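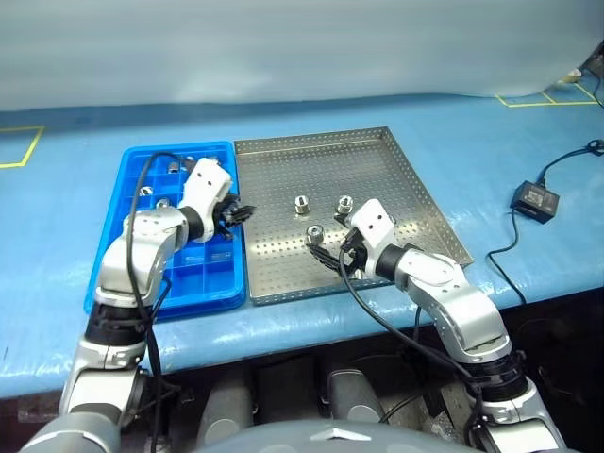 November, 4:40 pm

Okay, the planner! I finally swapped the grasp scorer over to the new Torus build this afternoon, and the first thing it did was choke on the perforated tray. All those little round holes come back as depth speckle, and the segmenter (Mockus, still on the old weights) wants to call half of them objects. One capture gave me 148 candidates. For three fittings!

Farzad's suggestion was to fit a plane to the tray floor first and throw out anything that doesn't stick up 12 mm above it. Put that in as a pre-filter and the list got short enough to read -- much nicer. The fittings in the blue tray are a different headache, with the cell walls right up close to them, so for now I'm using the grid as a prior and only searching inside each cell.

Other thing: both arms were planning into the strip where the two trays meet. The collision checker was happy because I'd left wrist padding at zero, oops. It's 20 mm now, and left waits if right holds the lock on that strip. Slower, but I'll take it.

Trilok, if you pick this up in the morning, start from config 2605 and please don't touch the plane threshold yet. I still need to replay the old logs against it. Also the adapter cable on the right isn't in the collision model, so keep the right elbow limit where it is.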